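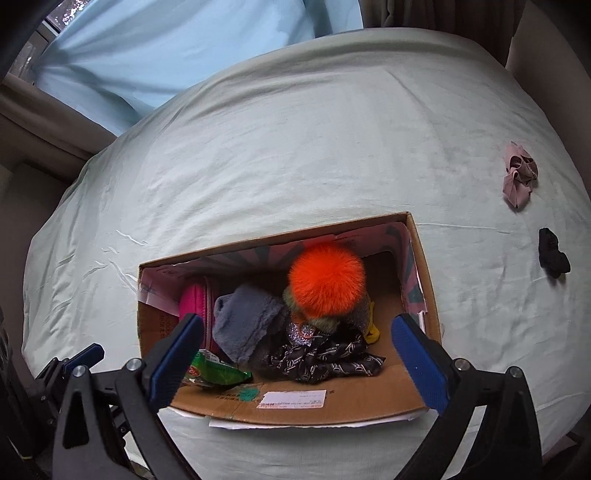

Malachy Horgan objected this morning that the held-out split is leaking. If the same box of hair things turns up in both training and test, he wrote, then the 2000 demonstrations are teaching the policy the box and very little about picking soft items out of clutter.

Apr 6, 2026

Checked his claim before answering. He is right for 31 of the test episodes. The split was made by episode, so one packing of a box could land on both sides. Re-split by packing and reran the Selico baseline overnight settings with seed 2. Success on first grasp drops, most of it on satin and plush. Rigid and semi-rigid items hardly move. The pom-pom class holds up too, which I did not expect – may be a color cue, orange-red against cardboard is easy.

The glittery pieces are still a problem for the pose tracker. Tried masking the specular points before feature matching. Fewer jumps, slower by a margin I can live with.

Jaw width at approach: demonstrators open wide and come down with a fingertip on either side of the box, then close in late. The policy copies the late close but starts it too high. Mared thinks the action chunk is too long. I think the width signal is under-weighted in the loss. Both are cheap to test, so test both, separately this time.

Branwen Penry wants the old numbers kept in the appendix, labeled as episode split. Agreed.

To do: rerun with 1000 demonstrations for the scaling plot, new split only. Rename the Manelia config. Reply to Malachy.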